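Workshop notebook, May, second entry

Unalo panel, felting and first stitching

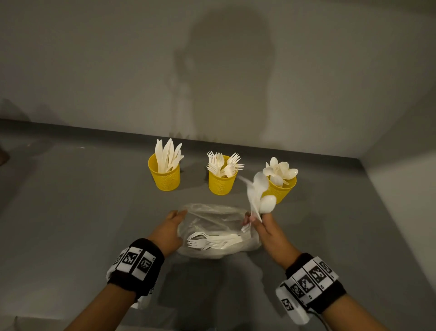 So the Aravena wool finally got its turn in the dye pot, and I'm pretty happy! I wanted a dusty rust for the lower third of the panel and got something closer to brick, a bit patchy along one end where the yarn was bunched too tight. I'm keeping the patches. They'll sit under the couching anyway, and the flat areas looked dull in my sample (the one pinned by the door, if anyone wants to compare).

Wet felting the ground took three rounds. After the first it was still fuzzy and pulled apart when I pinched it, after the second it held but had a thin spot near the left corner, so I laid on a few wisps of the gray and rolled again. It came out at 62 cm wide, and I'd planned on more. Shrinkage was worse than on the Omness piece, same soap, same mat, so I'm blaming the fleece. Note to self: lay out bigger next time and trim.

Stitching — started with the horizon line in stem stitch, two strands, and it vanished completely into the wool. Pulled it all out. Went back in with a single strand of the heavy linen and it sits up on the surface much better. Needle is a size bigger than I'd like and it leaves holes, but a rub with a damp thumb closes them.

The French knots are slow going. I did nearly eight rows before my wrist complained, and the ones in the last row are all leaning the same way, so those may come out too. I tried seed stitch in the gap instead and kind of love it? It's lighter and lets the brick color come through.

Still not sure about the edge. Mirkach had that raw edge and it curled within a month of hanging, so I'm leaning toward a blanket stitch in the gray, spaced wide, or a strip of cotton on the back only. Will test both on the offcuts.

Dye bath is saved in the lidded bucket under the sink, please don't dump it! I want to run some silk scraps through before it goes off.

Next: finish the seed stitch, wind the rest of the linen, find the good scissors.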